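Speaker notes – shipping from a small shop, part two
22 Oct 2025

Slide 1. Say hello, say which shop. We sell tea and snacks online from two rooms in Pranilska. Last year we sent out 2000 parcels. Ask who packs their own orders. Wait for hands.

Slide 2. Where the money goes. Most people look at postage first. Show our June figures: 249 parcels, and the biggest loss was boxes that were too large. We paid to ship air. Go slowly here, the chart is small.

Slide 3. Box sizes. We used to keep nine sizes and now we keep four. Fewer sizes means less shelf space and a better price per bundle. The Fjeld catalog sells by the bundle, so we order 1000 of the middle size at a time. Mention that flat boxes pick up damp if they stand on a concrete floor.

Slide 4. Weight against volume. Carriers charge for whichever is higher. Bags of chips are nearly all volume. Tea tins are the other way around. Do the sum on the board if there is time – skip it if we started late.

Slide 5. Mixed orders. 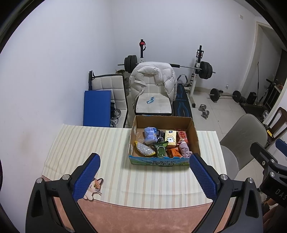 Heavy things go at the bottom and against the walls. Soft packets go in last. We stopped using foam in 2023 and switched to crumpled paper. Breakage stayed the same for tins and went up a little for crackers, so crackers now get their own sleeve.

Slide 6. Labels. Print, stick, photograph, then close the day's list. The Uvik printer jams on warm days, so keep a spare roll. Returns from bad addresses: 174 last year, and most were missing an apartment number. We made that field required in the Firkolari checkout.

Slide 7. Questions. If someone asks about customs forms, say that is part three. Handout is by the door. Take the extension cord home.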